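Monday, May 28, 2018

Listing import, Putodine feed

I ran the full import again this morning. The feed has 3249 listings, and 277 of them came without a postal code, so the town search cannot find them. Karppinen says the field is optional on their side. 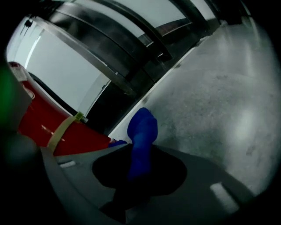
Saved searches

The alert mail for Astell was sent 2 times to the same address. I think the job starts again when the price filter is empty. I put a lock on it and will look at the log tomorrow.

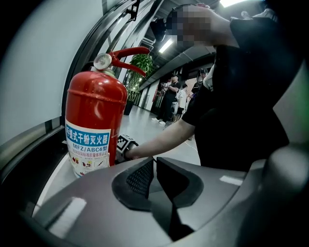

The limit for one mail is still 600 listings. For Flarkis this is too many, please do not change it before I ask them.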